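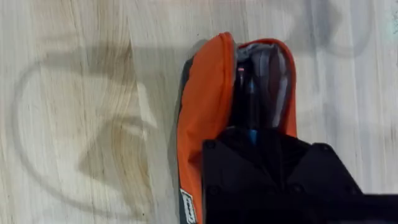 The cable will always tell you first, Merle Pearce told a meeting of cell users in February, and most of the stoppages put down to software could have been found by running a hand along the arm before it was switched on.

Her remark now stands, in slightly more official wording, at the head of the revised care schedule for the two-arm cell at the Prallgate site. The schedule was issued by the Donnelly Workshop and replaces the notes that had been kept beside the cell by its users. It applies to both arms, their grippers and wrist cameras, the fixed cameras, and the wooden table at which the arms work.

Under the new arrangements a full service falls due after every 104 hours of running. Running time is taken from the controller log and includes periods in which the arms are powered and holding a position. The earlier notes asked for a service "monthly or when needed", a wording that the workshop considered too loose for a cell whose use varies a good deal from one month to the next.

A shorter check is to be made each morning before the first task. It is set at 13 minutes and is carried out in two parts, the first with the power off. The user looks over each arm from base to fingertip, follows the cable by hand along its length, and tries the mounting screws at the base. Screws that turn under light finger pressure are to be tightened with the torque driver and entered in the book. Users are asked not to tighten any screw by feel, and in particular not to touch those on the gripper body, which are set by the workshop.

The second part is done with the power on and the table clear of hands. Each gripper is opened and closed in turn, and both arms are sent to their rest positions at reduced speed. The user then runs one short handling task with soft items. Rawiri Tamihana, who prepared the schedule, said that a soft item was chosen deliberately.

"A hard block will hide a great deal," he said. "If one finger is reaching its position a little ahead of the other, a block simply slides across and is picked up all the same. A cloth pouch folds, or leans, and the difference is plain from the wrist camera."
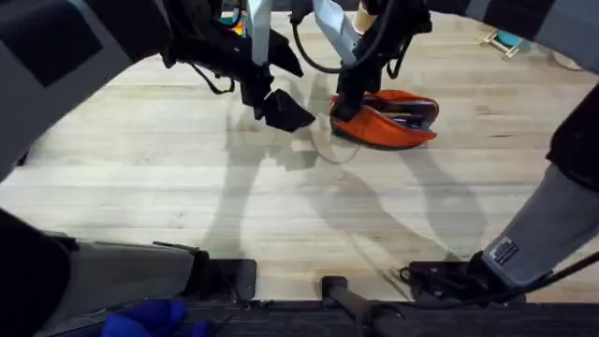

The cable routing has been given a section to itself. Slack at the wrist is to be left long enough for a full turn in either direction, and no longer. Where a loop hangs low enough to reach the work at any point in the arm's travel, it is to be taken up at the next clip. The clips in use are the Porel pattern, which open without a tool and can be moved along the arm. Cable ties are no longer permitted on any moving joint. Two wrist leads were replaced over the winter, and in both cases the outer sleeve had been worn through beneath a tie that had been drawn too tight.

Mr Tamihana said the routing should be judged with the arm in motion. A lead that sits well with the arm at rest may lie quite differently once the elbow has come forward, and the schedule therefore asks for the slow run to be watched from each side of the table in turn.

The full service takes 51 minutes for a person who has done it before. It covers the following work, in this order:

Power off at the wall and tag the switch.
Wipe down both arms with a dry cloth. No sprays are to be used near the joint housings.
Remove the fingers, clean the seats and refit. Replace any finger with a chipped or rounded edge as one of a pair.
Test base bolts against the figure on the card.
Inspect all leads and connectors, moving clips where needed.
Clean camera lenses with the cloth kept in the lens box, and with no other cloth.
Restore power, return both arms to rest and run the Turby alignment routine.
Repeat the handling task and compare it with the saved run.

The Turby routine brings each gripper to a set of marked positions and records the distance by which it has missed them. Results are stored with the service entry. Where either arm is out by more than the limit printed on the card, the cell is to be taken out of use and the workshop told the same day. Users should not attempt to correct the error by altering task files, a practice which has caused difficulty in the past – an arm is put right by the workshop, and every altered file is then wrong by the same amount.

Lighting has also been considered. The table has a pale surface and the arms throw shadows on it which shift as they move, and changes in daylight had been affecting the comparison between saved and repeated runs. The handling task at the end of a service is now to be run with the blinds down and the overhead lamps at the marked setting. The morning check may be run in whatever light is available.
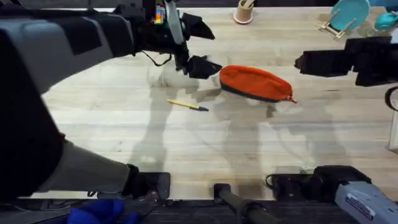

Items for the handling task are kept together in a drawer and are to be returned there after use. They are ordinary desk articles, and may be replaced with similar ones when they are worn, provided that a new comparison run is saved at the same time and the old one is kept. Sharpened pencils may be used in the task but should not be gripped by the point. Small fragments of lead have been found in the finger seats on more than one occasion, and the seats are to be brushed out if any are seen.

Some users had asked whether the morning check might be dropped on days when the cell is needed only for a short time. The workshop has declined the request. It has agreed, however, that a single check will cover the whole day, including any change of user, unless an arm has been struck or an emergency stop has been pressed. In either of those events the check is to be made again in full.

Ms Pearce asked that entries in the book be written out in words. Ticks had been of little help in tracing the worn leads, she said, as every box had been ticked for both arms up to the morning on which the first lead failed. The new pages have a ruled space beside each item – a few words will do – and a separate line for the name of the person who made the check.

Printed copies of the schedule are held at the cell and at the workshop counter. Spare fingers, clips and lens cloths may be drawn from the counter on signature. Wrist leads are fitted by the workshop only, and requests should be left before noon for fitting the same afternoon.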